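**Flovero suture practice pad, reviewed after a few months of use**

I bought the Flovero pad in October to replace a Chávez one that had split along the back. It cost $37 with shipping. I use it for simple interrupted sutures and not much else, so that is what I can speak to.

The surface is better than I expected. It's pinkish-red with a fine texture of small pits and ridges, and under a strong light it doesn't glare the way my old shiny pad did. That matters to me. I lose track of thin thread on a glossy surface.

The material takes a needle with some resistance at the top and then gives. On the Chávez pad the thread pulled through if I tightened a knot at all hard. On this one I've torn through twice, both times with bites too close to the edge, which was my fault. Dark thread is the one to use. The cheap blue I had left over from a Cotent kit was harder to follow against the pink.

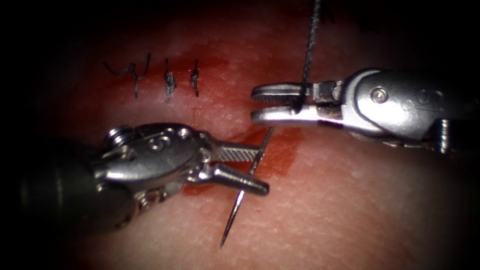
Knots show up well, including bad ones. If I leave the tails long they curl and lie all over the pad, and a sloppy first knot stands out next to a tighter one. Uneven spacing is just as easy to spot. I find this more useful than the printed guide marks on the Clokora pad, which I ended up following without looking at the tissue.

Red staining is a nuisance. It spreads out from an open cut and sinks into the texture, and the pits hold it. Dish soap and a soft brush get most of it out. Don't use alcohol; it left a dull patch on mine. If you want a clean pad for every session, practice dry.

Efraín Quispe, who shares my practice bench, thinks the pad is too stiff for beginners. He may be right. The cut edges need a firm pull to come together, and the first stitch at the end of a long cut usually takes me two tries.

The cuts wear out before the rest of the pad does. Mine had 8 usable lines and I'm down to 6. The listing claims 1,000 stitches. I haven't kept count and can't confirm it.

Four stars. I'd buy it again at this price, but not at full retail.

4 February 2022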